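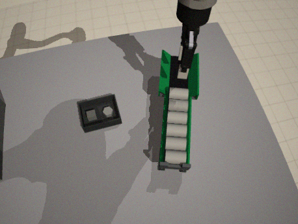
Sturnley Conveyor Cell, Simulation Pack: Notes After a Month

I bought the Sturnley pack in May to get a tabletop pick-and-place task running before committing to hardware. It is a set of simulation assets plus a task script: a long green roller conveyor, a small black parts tray, a table, and a mount point for whatever arm you load. No arm is included. I used the arm and gripper model I already had from Mazza, which imported without changes to the joint limits.

What you get for the price

The base license is $356 for one seat. The multi-seat license is $621 and adds the source meshes. I took the base license and have missed the source meshes twice, both times when I wanted to change the height of the side panels at the far end of the conveyor. They are tall, one flared, and with a parallel gripper you have to come in close to vertical. A slanted approach clips the panel or the planner refuses it.

Collision geometry

The conveyor ships with two collision models. The coarse one wraps the whole body in boxes and treats the roller bed as a flat plate. The fine one gives each roller its own cylinder. Use coarse for anything that only has to stop on the bed. Use fine if the part has to travel, and expect to pay for it: my step rate dropped from 700 Hz to a number I did not bother writing down.

In the fine model, flat parts with a short edge will settle into the gap between rollers and sit there. Raising the contact stiffness helped. Lowering roller friction made it worse.

The tray

Black, raised rim, recessed inside, two light gray shapes side by side, one square and one hexagonal. The default grasp poses for the square were fine. The hexagon's were defined against its corners, so the fingers closed on two points and the part spun. I rotated the grasp frame 30 degrees to put the pads on flats. Sturnley support said this is fixed in the next release, which I have not tried.

The tray is a free body with low mass. If a finger touches the rim it moves. I fixed it to the table for the first set of runs and freed it later with a higher mass.

Rendering

Default light is a single hard source, and the shadows are heavy. Arm, gripper and conveyor all throw dark shapes over the table, and the tray spends most of its time in shade. My segmentation model kept merging the tray with whatever fell across it. I added a second fill light and randomized the angle of the first, and the masks cleaned up. The table and tile floor textures are plain, and I left them alone.

Compared with Prolitz

I had the Prolitz bench kit on trial last year. It has better documentation and a cleaner config format, but its conveyor is a moving texture on a box, so nothing rolls. For sorting demos that may be enough. For placement onto rollers it was useless to me.

Remaining problems

1. The reset routine leaks memory. I restart the process every 7 hours.
2. Units in the config file are mixed. Positions are in meters, roller diameter is in millimeters.
3. The Cultmont exporter drops material names — remap them by hand.

I am keeping the license. Next I want to feed the conveyor from the far end and pick at the near one, which needs the gripper model turned 90 degrees at the wrist and probably a new home pose.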